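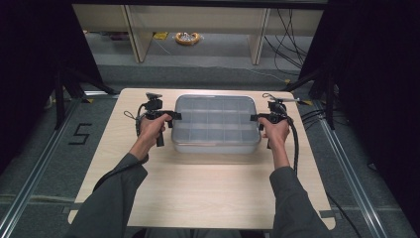
How often do the jaws need to be cleaned?

Clean them at the end of every shift. Wipe the inside faces with a lint-free cloth dampened with isopropyl alcohol, then work the trigger a few times until the jaw opens all the way and closes without dragging. Do both grippers, even if only one was used much.

Home | Stations | Parts | FAQ | Sign-out sheet | Contact

Who looks after the station?

Gemechu Derese handles the grippers, cables and cameras. Graça Peixoto handles the table, the curtains and the lights. If you can't tell whose problem it is, write to Gemechu and he will pass it on. Spare parts are kept in the Onyeka store room, and you need to sign for anything you take.

What has to be on before I start?

Power for the lights first, then the recording computer, then the left gripper, then the right. Wait for each gripper to show up in the Plavus window before you connect the next one. If you connect both at the same time, the software may swap left and right, and you will have to close it and start over.

How long does warm-up take?

15 minutes. The cameras on the grippers drift a little until they reach a steady temperature. You can use the time to set out the objects for the session, but don't run the calibration yet.

Can I move the table?

Please don't. Its position is taped, and the calibration file assumes it is there. The top should be 76 cm from the floor. If the table has been bumped, line it up with the tape again and run the short calibration. If the tape itself has come up, stop and ask Graça. Do not guess where it was.

What is the difference between the short and the full calibration?

The short one checks that the gripper cameras and the fixed cameras agree on where the table is. You can do it yourself from the Plavus menu. The full one is needed after a camera has been replaced or a stand has been moved, and it is done by Gemechu or by Gunther Fröhlich from Biltby.

The short calibration fails every time. What now?

Check these in order:

- Camera glass on both grippers. A fingerprint is the most common cause.
- Camera mounts. Hold the gripper body and push the camera lightly with one finger. It should not move at all.
- Curtains. They need to be closed at the sides, with no daylight falling on the table.
- Cable plugs at the computer end.

If it still fails, write down the error number and leave the station switched on. Error 41 means the software is getting pictures from a camera but no time signal. That one is nearly always a plug that is only halfway in.

How should the cables run?

Away from your body and off the work area, with enough slack to reach across the table with either hand. Walk through the whole task once before recording and watch for any place where a cable pulls. Don't wrap them around your wrist or tie the two together. Cables on the floor should stay clear of the stand legs.

A trigger feels stiff. Can I oil it?

Don't put oil on it. Dust sticks to oil and the trigger gets worse within a few sessions. Blow out the slot with the hand bulb and try again. If it is still stiff, put the gripper in the repair tray with a note that says which hand it is for.

Can I replace the jaw pads myself?

Yes, if you have done it once with someone who knows how. Unplug the gripper, take out the 2 screws, slide the old pad off toward the tip and push the new one on until it clicks. Tighten the screws by hand only. Replace both pads on a gripper together, and run the opening check afterward from the Plavus menu. The opening check takes less than a minute and should not be skipped.

Objects look washed out in the recordings. Is a camera broken?

Probably not. Clear and frosted plastic is difficult under bright light. Turn the front light down one step and record a short test. Don't change the exposure in the camera settings, which are shared with the station at Gotamitz.

What do I do when I'm finished?

Stop the recording, wait for the copy to reach the end, and close Plavus before you unplug anything. Hang the cables loosely with no tight bends. Fill in the log, including any drop of a gripper, however small.

Where do I report a fault on the weekend?

Leave a note in the log and send a message to Elfriede Mühlbauer. Repairs are picked up on the next working day.

Page last changed 02/10/2018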